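Home | Workshop Notes | Archive | About | Contact

Progress on the Overhead Gantry: Cabling, Limits and a Revised Schedule

April 3, 2019

Print this page | E-mail this page
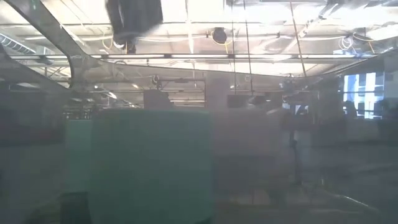

The second stage of the gantry build at the Resley shared workshop is now under way, and I wish to set down its present state for those members who have asked after it. The first stage, covering the rails and the carriage, was reported in September. The present stage concerns the cabling, the limit switches and the control enclosure.

The carriage travels on two aluminium rails at a working length of 1,840 mm. It was originally driven by a single stepper motor at one end, an arrangement that proved unsatisfactory. The far side of the carriage lagged under load and the wheels bound against the rail whenever direction was reversed. A second motor has accordingly been fitted, and both are now run from the same driver board. Racking has been reduced to a level I consider acceptable for light work, although it has not been eliminated.

Cable management has occupied more time than any other part of the project. My initial intention was to use a drag chain along the full length of the travel. The chain purchased from Torres was of good quality but too stiff at its minimum bend radius, and it lifted the cover plate at the end of each pass. It has been returned. The motor and sensor leads are instead carried in a braided sleeve with generous slack, and are separated from the mains supply by a grounded metal divider. Members who work near the gantry are asked not to tie other cables to this sleeve.

Two limit switches were installed at each end of the travel. The inner switch signals a controlled stop and the outer switch removes power to the motors entirely. During commissioning the inner switch on the window side gave false readings, which were traced to a crimp I had made poorly. The connector has been replaced and the carriage has since completed 400 full passes without a fault. I had recorded a stop at pass 293 in an earlier trial — before the crimp was found — and have kept that log with the project file for comparison.

The control software is a modest affair. It accepts a list of positions, moves to each in turn and waits for an acknowledgement before continuing. Ilídio Mendes reviewed the code and recommended that the homing routine be run at reduced speed on every start, including after a brief loss of power. This recommendation has been adopted. He also disagrees with my choice of the Tellex enclosure, which he regards as too small, and he may well be correct. There is little room left for a second power supply.

The following matters remain outstanding:

Replacement of the temporary emergency stop with a latching unit.
Labelling of all terminals inside the enclosure.
Fitting of the Zallel bearings, should the order arrive complete.
Measurement of carriage deflection with a 7 kg load at mid-span.

Until the latching stop has been fitted, the gantry is to be operated only when I am present. Enquiries regarding access should be directed to me through the contact page. The wiring diagram will be posted once the terminal numbers have been checked against the finished enclosure.

Print this page | E-mail this page

Previous | Next | Back to top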